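**Checkpoint 4 walk-through, Stuston to Quinlan leg, Tuesday, 6:40 a.m.**

- [x] Water tanks filled and tagged. Great job by the early crew!
- [x] First aid tent: stretcher, blankets, blister kits. Two boxes of tape short, more coming from Lillier.
- [ ] Stile at the Quinlan fence. Top step wobbles. **Fix before the first teams come through.**
- [x] Route arrows, both directions, reflective side out

I love how this stop is shaping up (the new lamp posts make the last bend so much easier at night!), and with 138 teams signed up it needs to.

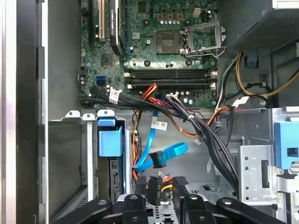 Shuk-fan Chiang would still like a second marshal at the road crossing after dark, as tired walkers bunch up there and step out together.

Agreed, and added:

- [ ] Second marshal, road crossing, dusk to close
- [x] Fire extinguisher by the stove, gauge in the green
- [ ] Donation buckets sealed and numbered

Re-check at noon. L. Lui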